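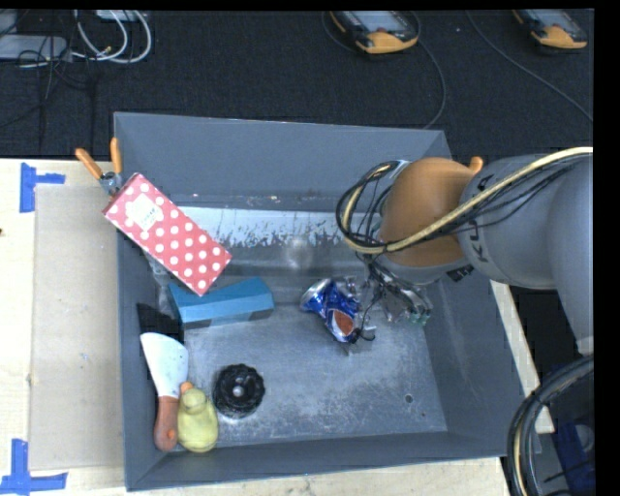
Can a Robot Clean Out the Junk Drawer Yet?
Project report, Intro to Automation

Everybody I know has a drawer, a bin or a corner of the garage where things go to be forgotten. My question for this project was pretty simple: if you gave that mess to a machine, could it sort it for you? I picked sorting because it sounds like the easiest chore there is. No stairs, no water, no pets running around (I grew up with two beagles, so I think about this a lot). You pick a thing up and you put it where it goes.

So I spent most of February reading, watching clips and bugging the people at the Grerkell lab with questions. I also went to the Chaturvedi warehouse, where they sort returned goods by hand, to see what the human version looks like.

Let me start with what makes a bin hard. Take a crumpled blue can. No two crushed cans are the same shape, so a gripper can't just use the grip that worked last time. A rubber duck has a round head and a round body, and rubber gives when you squeeze it. A box leaning over the wall of the bin is a whole other headache, with one end up past the rim and the other hanging over the floor. Do you grab the high end or the low end? I'd just grab it! And flat black things in a shadowy corner are rough even for me, and I have good eyes.

Then there are the walls. A person slides a hand down the side and feels around without thinking. An arm with a big wrist and a bunch of hoses has to plan the whole trip so it doesn't bump anything, and stuff pushed up against the side is exactly where there's the least room.

For my own test I borrowed the Pikow simulator, which is free for students, and ran 50 tries with a virtual bin. I let it pick whatever it wanted first. It got 25 of them on the first grab, so half. I was kind of thrilled until I timed myself doing the same thing with a real shoebox full of junk and didn't miss once. My log file for all this came to 2,549 lines, most of them the same collision warning over and over. (My settings for the walls were wrong for a while and I had to redo the runs. Save your settings file, people!)

The warehouse visit changed my mind about one part of it. The sorters there hardly ever look for the "best" item. They grab what's on top, and if something's stuck they shove it over and come back later. I added a shove move to my simulator, but I ran out of time before I could test it right, so I don't have numbers for it.

My answer for now is sort of. I'd trust a machine with a bin of boxes that are all the same size. I would not trust one with my garage — not with scrapers and pliers and half the toys I've ever owned in one pile. Next semester I want to finish the shove tests and try the Prerkell suction tool model, mostly to see what it does with a crushed can.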